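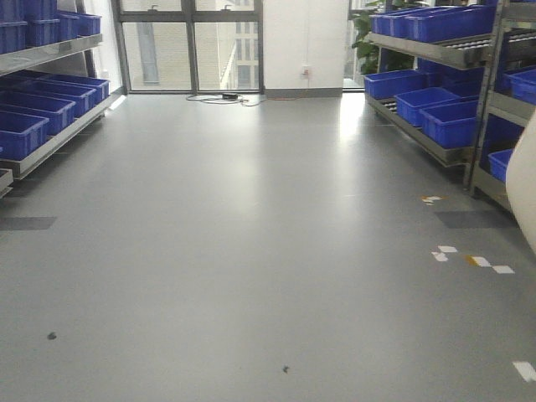 Chapter 5
How Much Stock Is Enough?

Most books on running a business treat stock as a sum. You put in the yearly demand, the cost of placing an order and the cost of keeping goods on a shelf, and out comes the right amount to buy. The sum is a good one and you will learn it in this chapter. You should also learn to distrust it, as the figures that go in are often guesses made by someone who wanted to go home.

Take the cost of keeping goods. Older textbooks offer a fixed share of the value of the stock, to be applied each year, and students copy it down as if it had been weighed on a scale. Ask where the share came from and the trail usually leads to another textbook. The true cost depends on what the firm pays to borrow, whether the building is full or half full, how fast the goods spoil or go out of fashion, and how much is lost or broken. Two firms on the same street can have very different answers. A firm with space to spare pays almost nothing extra to store one more box; a firm that has run out of room may have to rent a second building for it.

The Drurnum case

Drurnum sells kitchen fittings to builders from a depot in Rerby. Its managers believed they had too much stock, and they had a report to prove it. The report said the average item sat for 65 days before it was sold. A new target of 28 days was set, and buyers were told to order less of everything until the target was met.

The target was met. Sales fell in the same months, and for a while no link was made between the two. Alcides Montoya, who had joined as head of buying the previous December, went back to the report and looked at how the average had been made up. A small group of slow items, mainly discontinued tap sets, had been sitting for years and had dragged the figure upwards. The fast items had been selling within 14 days all along. Cutting orders across the board had left the tap sets where they were and emptied the places where the hinges and drawer runners should have been.

His note to the directors is worth quoting for its lack of charm: "We had an average. We did not have a problem with the average item." 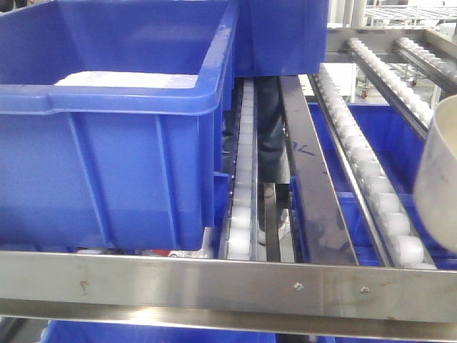
Why do firms keep using average days in stock if it can mislead them so badly?

It is cheap to work out and easy to compare from one month to the next. Used on a group of goods that sell at much the same speed, it does its job well enough. The trouble starts when fast and slow goods are lumped together and the result is handed to people who cannot see what went into it.

There is a further difficulty, which the Drurnum managers noticed only later. A sales record shows what was sold. It says nothing of what customers came for and failed to find. When a builder rings for hinges, hears that there are none and buys them elsewhere, the record shows no demand for hinges that day. Feed that record into a forecast and the forecast will advise you to buy fewer hinges. Some writers call this lost demand, and most of them then go on to ignore it, as it is awkward to measure. A written log of refused orders helps, provided staff fill it in when they are busy. They are busiest when the most orders are being refused, so treat such logs with care too.

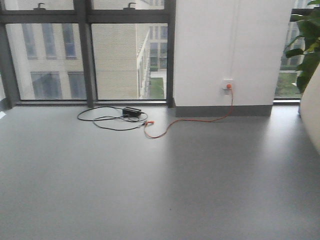 Drurnum's next step was to buy a forecasting package called Teketti. The sales material promised a sharp drop in stock with no loss of service. It may well have been telling the truth about some customer somewhere. What it left out was the state that customer had been in before. A firm that has never sorted its goods into fast and slow will gain a great deal from doing so, whether the sorting is done by costly software or by a patient clerk with a pencil. To judge the package fairly, we would want to compare it with the clerk. Claims of this sort almost always compare it with doing nothing.

Pringle, a smaller rival in the same town, took the clerk's way. It split its goods into three groups by speed of sale, checked the fast group every week and the slow group twice a year, and stopped reordering anything the sales staff could not remember selling. The owner says it worked. We have only the owner's word for it, and trade was good that year for everyone — a point to hold on to whenever you read a success story, including the ones in this book. 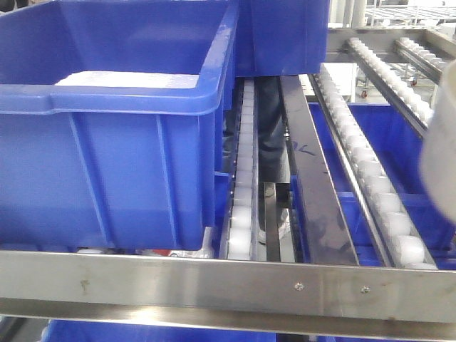 None of this means that the formulas are useless. A formula forces you to write your guesses down, and a guess on paper can be checked by someone else. Section 5.1 sets out the basic order quantity sum and then changes each input in turn to see how far the answer moves. Some inputs can be badly wrong and hardly matter. Others need only a small error to fill a building with goods that cannot be sold. Section 5.2 deals with safety stock, the extra held against late deliveries and sudden demand, and looks at why the usual method works poorly for goods that sell only now and then.

Before you go on, find a stock figure in the published accounts of any firm that interests you. Write down what you think it tells you about how well the firm is run. Keep the note, and read it again when you have finished Section 5.2.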